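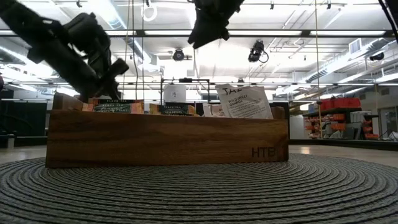 Anselmo Miranda wrote to me after my last post that I should stop translating my grandmother's recipes, because a recipe in another language is already a different dish. He wrote it politely, in four lines, and I have been arguing with him in my head since Monday.

I will try to answer him properly. For those who did not read the last post: my grandmother left a notebook with 69 recipes, written in the dialect of Zerau, the village where she was born and where I spent all my summers until I was fourteen. My children do not read this dialect. They speak English with each other, and our language with me when they want something. So in the winter I started to put the notebook into English, two or three recipes in a week, in the evening after the dishes are done.

The first problem is the quantities. My grandmother did not own a scale. She wrote "flour, what it takes". She wrote "milk, the small cup", and the small cup was broken before I was born. My aunt believes that it held less than a normal coffee cup, but my mother says that it was bigger, and they have discussed this by telephone more than once with raised voices. In my translation I wrote 50 ml, then I baked the thing, then I corrected to 80, then I baked again. I don't know if it is right. It tastes like something I remember, but I also remember that I was always hungry there from swimming.

Anselmo would say that with the number 80 I have already lost. "What it takes" is an instruction to look at the dough and put your hand in it. A number tells you that you can look at your phone in the meantime. I agree with him on this more than I would like. But my daughter stood in the kitchen in May and asked me, how much flour, and I said what it takes, and she said, Mom, that is not an amount. She was right too. When one has never seen the dough finished, one cannot know what it takes. My grandmother wrote for herself and for her sisters, who had all seen it a hundred times.

So I made a compromise. I write 500 grams, and under it I write the original words, and then one sentence about how the dough should feel. This last sentence takes me longer than all the rest. For the potato bread I wrote first "soft", then "soft but not sticky", and then I deleted all of it and wrote "like the earlobe", because my grandmother really said this, and she pinched our ears to show it. My daughter pinched her own ear and then the dough and said okay. It was the best moment of the whole work.

The second problem is the names. There is a dish called grurkum in the notebook. It is cabbage cooked very slowly with caraway and the fat of a goose, and at the end one puts old bread in it. In English I could call it "cabbage stew", but then who would want to cook it? I could call it "slow cabbage with caraway and bread", which sounds like a restaurant where the plate is large and the food is small. For the moment it stays Grurkum, with capital letter, and I explain it in brackets. My son pronounces it like the name of a monster. I think it will be the first dish that he forgets or the only one that he keeps.

With verbs it is worse. The dialect has one verb for stirring when you are in a hurry and one for stirring when you have the time. There is a verb which means to leave something on the stove and go to visit a neighbor. It occurs in eleven recipes! I translated it with "simmer" and I was unhappy with it for days. To simmer is what the pot does. The verb in the notebook is about the person, that she takes off the apron and goes out. I decided to write "let it simmer and go out for an hour". A friend who read it was worried about the fire, and I can understand her, we live on the third floor and she lives below us.

I looked also for help in books. In the library I found an old guide for translators of household texts by someone with the name Mulcahy, with a whole chapter about kitchen words. It recommends to choose one English word for each foreign word and to stay with it until the end. For a contract I would do it so. In my notebook the same word means a lid on page 4 and a plate on page 30, because in Zerau they put the plate on the pot and that was the lid. If I stay with one word, somebody looks for a lid for her cake.

Then there are the things that are no recipes. Between the plum dumplings and the pickled peppers stands "Vodar, Thursday, bring back the jars." I do not know if Vodar was a neighbor or a shop, and my mother does not know it also. On another page there is a sum in pencil which gives 59, underlined two times, without any explanation. I translated the sentence about the jars and I copied the sum. My husband asked why, one cannot cook with it. But when I leave it out, it is only a cookbook, and there are better cookbooks.

So, Anselmo, to your four lines. You are right that it is a different dish. The flour here is different too, and the cabbage, and my stove is electric. My grandmother's potato bread was already different from the bread of her mother, who had no oven in the house and carried the dough down the street. I don't think that she worried very much about it. What I worry about is that the notebook stands on the shelf in its correct language and no person in my house can open it and be hungry from it.

I am now at recipe number 38, a soup with sour cream and green beans. She writes that one should add the vinegar "when it asks". If somebody has an idea how to say this in English, please write it to me. I have tried "to taste" and it is not the same.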